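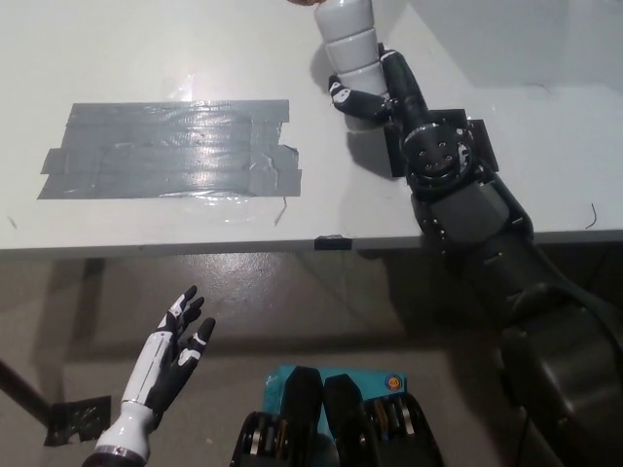
Should I seal the ducts in my attic before I add insulation, or can the insulation go in first?
Seal the ducts first. Once the insulation is down you will be digging for every joint, and you will miss some.

Posted in: Heating, Cooling and Air Sealing
Thread: Attic ducts, what order and what product

fagerlund_road
The two lines at the top are the short version the moderator asked me to put up once the thread got long. My original post follows.

House is a single story, 1131 square feet, built in the sixties. Furnace is in a hall closet and the supply trunk runs through the attic with sheet metal branches to each room. Back bedroom barely gets any air. In August it was the one room nobody wanted to sleep in. I went up with a flashlight and found old cloth tape on most of the joints. A lot of it has let go on one side and just hangs there. The glue has turned to brown powder.

I have a quote from Wesix for blown insulation over the whole attic. They don't touch ducts. Do I do the joints myself before they come, and with what? I have several rolls of ordinary gray duct tape in the garage.

stubwall
Do it before they come. Leave the gray tape in the garage. It's fine for a tarp or a box, but on a duct in a hot attic the adhesive dries out and you are back where you started. Use mastic, the stuff that comes in a bucket and goes on with a cheap brush. On any gap wider than a pencil line put fiberglass mesh over it first and then brush over the mesh.

Also put screws in the joints. Mastic seals, it doesn't hold the pipe up. Each round joint should have 3 sheet metal screws spaced evenly.

millie_k
I used foil tape on mine, the real metal kind with the paper backing, and after nine winters it's still tight. Mastic is messy and you can't take anything apart later without a chisel. If you wipe the metal down and press the tape flat with a plastic squeegee it holds.

stubwall
Foil tape is OK if the metal is clean. His isn't. He has sixty years of dust and old glue on those joints, and he's going to be lying on his side across a joist trying to wipe the back of a pipe he can't see. Mastic forgives that.

millie_k
It doesn't stick to powder either. He has to clean it no matter which one he picks.

fagerlund_road
How clean are we talking? I tried a rag on one joint and most of the brown came off but there's a hard line left where the edge of the tape was.

stubwall
Loose stuff off, hard stuff can stay. Stiff brush, then a damp rag, let it dry. Wear a mask and long sleeves.

old_tinner
Retired sheet metal man here. I agree on mastic and on screws. A few things I didn't see mentioned.

Look at the takeoffs first, where each branch leaves the trunk. That's where most of the air goes. People spend all day on the long straight joints, and the takeoff collar behind them is held on with two bent tabs and has daylight all around it.

Then look at the boots, where the duct comes down to the ceiling register. The gap between the boot and the drywall leaks as bad as any joint. You can do that one from inside the room – pull the register, caulk or mastic the gap, put the register back.

And check whether the back bedroom branch has a damper in it. I can't tell you how many weak rooms I went to look at where the damper handle had been bumped closed by whoever ran the cable TV line.

fagerlund_road
Went up this morning at 6 before it got hot. There is a damper. It was about half closed. I opened it and there's more air in that room already, though still less than the others. The takeoff on that branch is also loose enough that I can turn it by hand.

old_tinner
There you go. Screw it down and seal it.

pdx_renter_no_more
Disagree with doing this yourself at all. Get a duct test before and after so you know what you fixed. Otherwise you are painting goo on things and hoping. A guy named Eskil Lindqvist did ours over in Keditz. He sealed everything and tested twice, and the total was $523. Our leakage went down by more than half and I have the sheet to prove it.

stubwall
That's a fair price if you can get it. Around here nobody will set up the fan for under 200 and that's without any sealing. For a small house where you can see every joint from one spot, I would put the money in the bucket and the brush.

pdx_renter_no_more
You can see every joint. You can't see the return. If the return side leaks in the attic you're pulling attic dust into the house, and a flashlight isn't going to show you that.

stubwall
He said the furnace is in a hall closet. The return is probably a grille in the closet wall. Is it?

fagerlund_road
Yes, the return is a grille low in the wall under the furnace. It opens into a framed box with no metal in it, just studs and drywall.

old_tinner
Then pdx has a point, just not about the attic. Those framed boxes are open to the wall cavities more often than not. Put your head in there with a light. Look for gaps at the corners and where the bottom plate meets the floor, and anywhere a wire or pipe passes through. Seal all of it. Turn the furnace off at the switch while you're in there.

millie_k
What mastic are people buying? Every store near me carries a different one.

stubwall
I've used Sevum the last couple of times. Water based, gray, brushes out fine. Anything with a UL 181 listing on the label will do.

millie_k
Still using foil on mine.

fagerlund_road
Update. Did all the takeoffs, screws and mastic, and the boots from below. Took two mornings. I ran short on the second day and finished the last two joints from a new bucket that came out thicker than the first – not sure if it was older or if I didn't stir it enough. The return box had a gap along the back corner that I could put my fingers in. Sealed that too.

Back bedroom is close to the others now. I pushed the Wesix appointment back a week so the mastic can cure and I can go up once more and look at everything with the blower running.

old_tinner
When you go up, take a stick of incense and hold it near the seams. If the smoke blows away from the metal, put another coat on that spot. Mark the joists with something tall where the damper is, so you can find the handle under the insulation.

fagerlund_road
Will do. I have some paint sticks.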